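May, Drirstead bench, 9:40 start

Plelarov evaluation kit, the two-arm version. We have it until the end of the month and then either buy or send it back. What comes in the kit is the gripper pair, the wrist brackets with cameras, the cable set, the Hotine control software and a manual of 71 pages. The arms are ours. List price for the extra year of Hotine support is $1,077, and the quote I have doesn't say whether that is per arm or for the pair. Desta is going to ask.

Mounting went fine yesterday. I redid the right wrist this morning because I had the bracket turned one hole too far and the camera was looking mostly at its own fingers. The manual shows the hole pattern from the back side, which I missed twice.

Plan for today is soft item and small hard item, same table, same lighting, no changes to the factory grip settings. Soft item is the blue towel, folded. Hard item is the white block with the green dome on it.

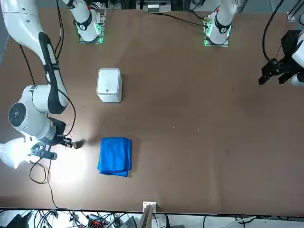

Shewit Yimer

Right arm on the towel first. Approach is low and level, with the fingers pointing across at the towel, and at the default height they clear the table by very little. I would like more margin written into the defaults. Raised it 3 mm in the software and the approach still looked right to me. Left arm parked up on its own side for this.

Cable is my main complaint so far. The thin black one off the right wrist bracket hangs down and trails on the table. The kit has ties for the upper arm and none for the last stretch, and the manual only says to "secure as appropriate." If the arm swings left at speed I expect it to drag over whatever is there. Asked Desta for two of the small clips from the drawer. If Plelarov wants to sell this as a complete kit the clips should be in the bag.

Second thing is glare. There is a hard white patch to the left of the right wrist, and the finger shadow comes out very dark on the brown top. The Hotine preview has an exposure slider but it resets every time the software restarts. I wrote the value on tape and stuck it to the monitor. Turning the lamp helps a little, then the other side gets worse.

11:15 – Hotine dropped the left camera and brought it back by itself after a minute. No message in the log that I could find. Noted in case it repeats.

Towel notes: default force is more than terry cloth needs. On the folded edge I'd go lower, and the software lets you save a force per item, which I like. The save dialog is two menus down. Named mine "towel soft" so Desta doesn't overwrite it again.

After lunch, the block. I had doubts about the fingers on a smooth cube with something round sticking out of the front. Fingertip pads are narrow, and the supplied wide pads need six screws swapped per gripper, so I left the narrow ones on.
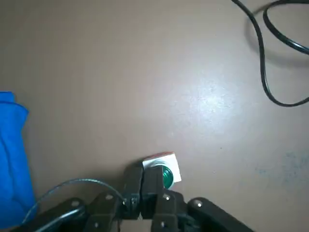

Wrist camera, block held at a slight tilt. Blue cloth at left, glare on the tabletop.

The tilt is worth watching. For a plain pick and place I don't mind it, for anything that has to be set down square I do. I want to try the wide pads before putting that against the kit. The wrist view itself is good enough to work from: I can read the block's edge and the dome against the table, even with the dome partly behind the right finger. Color looks off compared with the overhead camera, the table comes out gray-tan from the wrist and brown from the other one. Doesn't matter for us unless we start sorting by color.

Desta Lencho read this over and added that the power cable in the upper right of the wrist view should be off the table before we run anything with both arms. Agreed, moving it.

To do:
– support price, per arm or pair (Desta)
– clips on right wrist cable
– wide pads, repeat block
– ask Plelarov about the exposure reset
– send the camera dropout time to Hotine support with the log

Stopped at 4:20, both arms parked, software closed.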